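# About Zaltden

Zaltden licenses and distributes television drama. We buy the rights to finished series, prepare them for broadcast and streaming in other countries, and sell them to channels, platforms, airlines and libraries. Most of what we carry is historical drama and crime, made for national broadcasters and never shown outside the country that paid for it.

We are a private company with one office and an attached screening room. We do not produce our own series, and we do not run a streaming service. If you have seen our name, it was most likely at the end of the credits, after the broadcaster's own logo.

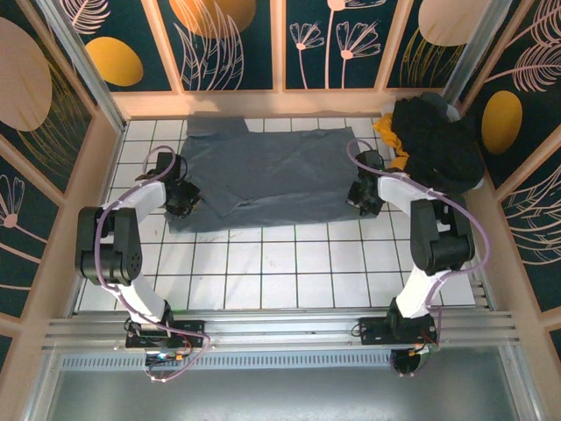 *Page last changed: 20th October*

## How the company started

Ourania Mavromatis and Periklis Stamatopoulos worked together in the program sales department of a broadcaster that closed its drama unit. The back catalog was left without anyone to sell it. They asked for the foreign rights to a single title, a shipping family saga in eight parts called *Grurier*, and spent most of a year clearing the music.

*Grurier* sold to two channels in the first season and to five more after that. The second title was harder. It was a courtroom serial with a large cast, and half of the performers' contracts had been written before home video existed. Ourania drove to people's houses with the paperwork. Some of those agreements are still the model for the ones we use now.

The company took its name from the fictional harbor town in *Grurier*. We had permission from the writer's estate, and a copy of the letter hangs by the front door.

## What we carry

The catalog now holds 159 series and single dramas, with a total running time of 898 hours. It breaks down like this:

- Historical and costume drama, from one-off plays to long family sagas
- Crime and courtroom serials
- Literary adaptations
- A small group of ghost stories, mostly made for winter schedules
- Contemporary drama, added in the last few seasons

The best-known title is still *Zacharopoulos*, the story of a tobacco merchant who comes home from prison to find his brother running the business. It has three seasons. Buyers often ask about a fourth. Scripts were written for it, but it was never filmed, and we do not hold the scripts.

*Flokov* is the one our own staff argue about. It is a slow, nearly silent crime serial set in a river port, with a detective who doesn't appear until the end of the first episode. Viewers either stop there or watch the whole thing over a weekend. We have sold it in fewer territories than anything of similar size and would buy it again.

## What we do to a series before we sell it

A finished program is rarely ready to travel. The tape or file comes to us with whatever the broadcaster kept, and that can mean a clean master and full scripts, or a worn copy with the titles burned in.

We start with the rights. Every performer, writer, composer and picture archive has to be checked against the territories we plan to sell in. Where a song can't be cleared we say so to the buyer before any price is discussed, and we name the scene. We don't swap music without the agreement of the director or the director's estate.

Then comes picture and sound. Older series were often shot on film for exteriors and on video for interiors, and the two age differently. We grade each to match its original broadcast as closely as the surviving material allows. We leave the picture in the shape it was made. A series framed for a square screen stays that way, even when a buyer asks us to fill a wide one.

Subtitles are done last, and in house for English. Nabila Sinaga runs that desk. Her team works from the script and the finished sound together, as actors often change lines on set. Period speech gets particular care. A sea captain should not sound like a modern office manager, but a viewer also has to be able to read the line before it disappears. Other languages are handled by translators we have used for years, and their names go on the screen. 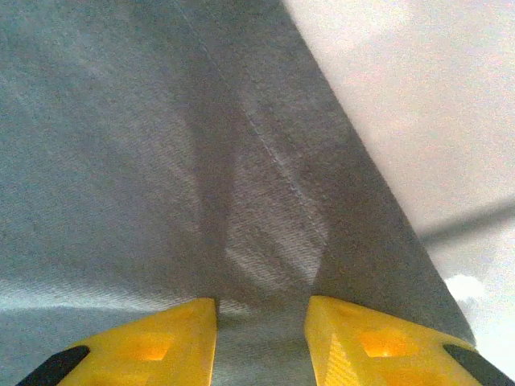
*Gray twill and a line of stitching.*

## Who works here

**Ourania Mavromatis** is managing director. She handles purchases and deals with estates.

**Periklis Stamatopoulos** looks after sales to channels and platforms. He attends the two main program markets each year and can be reached by phone for most of the rest of it.

**Vasiliki Antoniadis** is head of rights and contracts. Questions about clips, stills and quotation in books or documentaries should go to her first.

**Fotini Deligiannis** manages technical work, including grading, sound repair and delivery. She joined as a tape operator when the company had one machine.

**Nabila Sinaga** is head of subtitling and access. Her desk also prepares captions for deaf and hard of hearing viewers and commissions audio description.

We take one trainee at a time, for a paid period of nine months. The post moves between rights, technical and subtitling. It is advertised on the news page when it opens, usually in August, and we can't keep applications on file between rounds.

## Libraries and teaching

Schools, colleges and public libraries can license titles from the catalog at a reduced rate. The license covers classroom use and on-site viewing. It doesn't cover putting episodes on an open website, and we do check.

For film and television courses we can also supply shooting scripts for some of the crime serials, where the writer has agreed. There are 672 scripts in the archive. Most have been scanned, but a good number of the early ones are typed carbons with handwriting in the margins, and those have to be read here. Please write ahead. The reading table seats two, and it shares a room with the photocopier.

## Working with us as a seller

If you hold the rights to a finished drama, we would like to hear about it. Send a one-page outline, the number and length of episodes, the year of first broadcast, and a note of what you know about the contracts. One episode on a private link is enough for a first look. We watch everything that is sent in and answer in writing, though it can take us two months.

We don't read scripts for series that haven't been made. They are returned unopened where we can tell what they are.

Our standard agreement runs for seven years, with statements twice a year. Sellers see the price of each sale, territory by territory, and the costs taken off before their share. We don't bundle one owner's series with another's unless both have agreed to it in writing.

## Visiting and contact

The office is on the second floor, above the print shop. There is an elevator at the back of the building; ring the lower bell and someone will come down. The screening room can be booked by buyers and by researchers, and it is free on weekday mornings for both.

For general questions, use the form on the contact page. Press requests for preview links go to the same form, marked "press," with the name of the publication and the date you need to file. Viewers who want to know where a series is showing in their country should look at the title's own page first – we update those lists each time a new sale is signed.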